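Can a machine do my chores yet? Frequently asked questions

Updated in January

We receive many letters at Cellesex about home and workshop robots. Some questions come again and again, so we put the answers on one page. We sell tools and small appliances, and we do not sell a robot that tidies a room.

Can I buy a robot that cleans up the kitchen table?

Not one that we would recommend. A robot vacuum is a normal product today, and so is a machine that mows the grass. Putting away what is lying on a table is a much harder job. The machine must find each thing, decide where it belongs, pick it up without crushing it and let it go in the right place. Every one of these steps can go wrong.

Why do I always see robots with toy fruit?
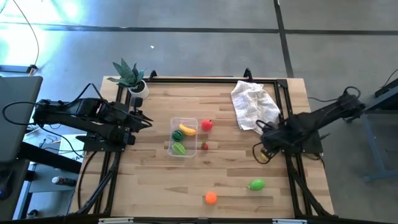 Toy food is cheap, it does not spoil, and it comes in many shapes. A job like "put the fruit in the box" is easy to explain to a person and still difficult for a machine. A banana has to be gripped across its narrow side, a strawberry is small, and one that lies close to the wall of the container, like the red one there, leaves little room for a finger on that side. A round fruit can also roll away when it is touched badly. If a robot learns to manage all of these, it has learned something useful for real groceries too, although a ripe peach will forgive less than plastic.

Is folding laundry solved?

No. Cloth is difficult since it has no fixed shape. A towel that was dropped on a table looks different each time, and the corners may be hidden in the folds. The machines we have seen can fold a square towel when it is already flat. For a full basket of mixed clothes we would still plan to do it by hand. Our colleagues at Skorkel, who run a small laundry, timed a folding machine on a trial: it needed seven minutes for a shirt.

Does the machine need two arms?

For some chores, yes. Holding a bag open while filling it, or pulling a sheet straight, is a two-handed task. For sorting things into a bin one arm is enough, but a second one saves time when objects are spread over a wide table.

What about clear containers and shiny things?

Many cameras have trouble with them. A transparent wall is almost invisible from some angles, and light from a window or a lamp can make a bright spot on the table which looks like an object. If you test a system at home, try it in the morning and again in the evening with the lamps on. The results can be very different.
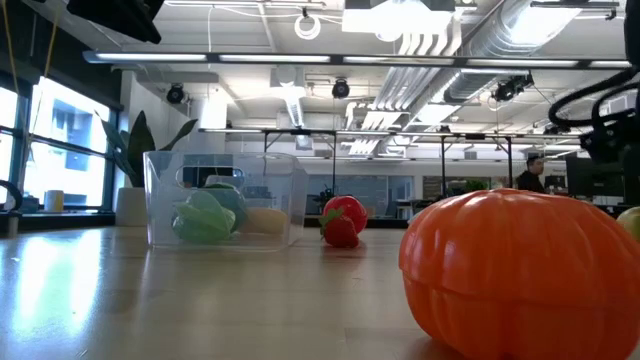
Clear bin, toy fruit and a large plastic pumpkin, with the window reflected on the tabletop.

Can one gripper pick up both small and large objects?

Only within its limits. Look for the opening width in the data sheet. The Yoshida gripper that we stock for workshops opens to 120 millimeters, and this is fine for an apple or a jar. A big pumpkin is wider than that and must be pushed, or lifted by an edge, or left to you.

Are shops and small factories further along than homes?

Yes, clearly. In a workshop the same part comes to the same place all day, and the light does not change. Postent, a packing firm that buys from us, let one arm load boxes for 14 days and recorded 3964 picks. They kept the arm – but only for one box size, and a worker still checks the line.

Should I wait or buy something now?

If you need help with floors, buy now. If you need help with tables, dishes or clothes, please wait. We will change this page when our answer changes.

My question is not here

Write to us through the contact form and choose "Automation" as the subject.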